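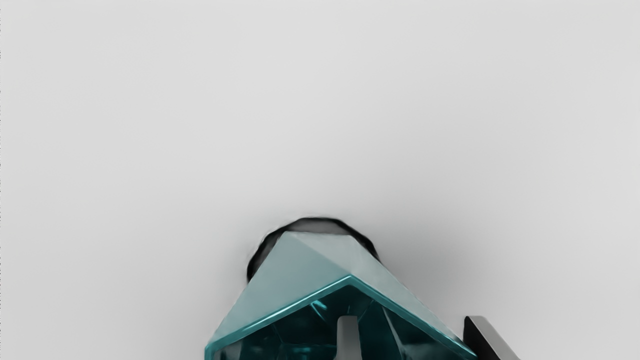 Berkay Dağdelen thinks anyone building a robot arm at home should leave the simulator alone until the real thing can pick up a sock. He wrote in after our last piece on the shared workshop in Wusgate to say so, and he added that he had lost a whole winter to software and had no arm at the end of it.

Duygu Akyol read his note before we met and did not disagree with all of it. "He's right that you can disappear in there," she said. "I did, for a while. But I also broke fewer parts than he did."

Akyol is building an arm called Girari on a bench at the back of the workshop. It has a two-finger gripper and a camera at the wrist that looks down past the fingers. She began with the hardware, stopped when the second shoulder gear stripped, and built a copy of the arm in simulation while she waited for a new one. The copy now gets most of her evenings.

The test piece in the simulator is a see-through teal solid with a faceted top. She chose it to be difficult. "A plain wooden cube I could do in a weekend," she said. "With glass or clear plastic, the camera gets the color of one thing and the shape of another. Light bends inside it. I wanted to know how bad that was before I tried it with a jar from the kitchen."

It was bad. Out of her first 2,000 simulated attempts, 281 ended with the piece held and lifted. Many of the misses had the same cause. The program that guesses where the edges are would settle on a line inside the piece, and the gripper would close in the wrong place. She tried turning the lights down, which made it worse. She then gave the program a short run of views on the way down, so that it had more than one to go on.

"An inside line moves differently from an outside edge when the camera moves," she said. "I should have seen that sooner. Erdal Kozan told me in the first week and I didn't listen."

She would not give a current success rate. The last change went in two nights before we talked and she had not run the full set again.

The hardware is further behind. The base is a piece of kitchen counter. The upper arm is aluminum tube, and the joints are printed on the workshop's machine, which everybody has to book. Her slot is 30 minutes short of what the forearm needs, so she prints it in two halves and bolts them together. The motors came secondhand from a seller called Saraç. There were 18 in the box, and she has been sorting the good ones from the noisy ones.

Asked what she would do differently, she talked mostly about cable. "I ran the camera wire down the outside with tape. Every time the wrist turned all the way, it pulled. Leave a loop. Leave a bigger loop than you think." The new wrist has a channel for it, and she has cut the corners off so the wire doesn't rub.

She also wants to change the fingertips. The ones on the bench are hard plastic and slide on anything smooth. In the simulator she can set the grip to whatever she likes, and she admits she set it too high at first. "I had rubber hands in there and didn't know it. Everything stuck. Then I put in a number closer to the real plastic and half my good results went away."

Veronica Olteanu, who has the next bench, has offered her some silicone sheet to glue on. Akyol plans to measure how it slides on a tilted board and put that figure into the simulator before she touches the glue.

We asked whether she had an answer for Dağdelen. She thought he had the order wrong for her and possibly right for him. "If you like metal, start with metal," she said. "I like to see the thing fail when it's free."

The forearm goes back on in October, if the second half prints straight. The first real test will be a sock.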